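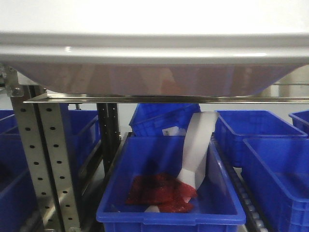
Handout 3: Planning the equipment budget for a picking cell

Welcome back, everyone! Last time we priced the arm, and I know it felt like the whole job, but the small stuff is where budgets quietly grow. Our Duvix worksheet has 19 lines, and only 3 of them are for the robot itself. Please fill in bins, rollers, posts and brackets before you touch the total.

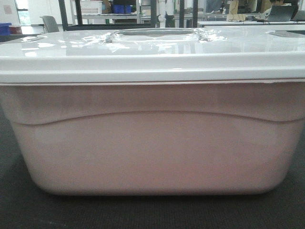

White storage tote with a snap-on lid.

Totes go on their own line - lids too, if the supplier sells them separately. The Skustach quote came to $748 for bins and totes, and I'd add 10 percent for spares.
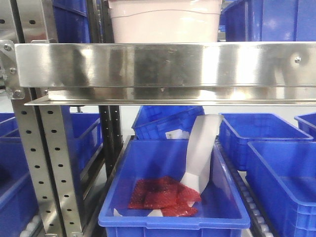
Then there is delivery, which people love to forget. Ask Gumon for a date in writing, and plan on August at the earliest. Worksheets are due 30/07/2020.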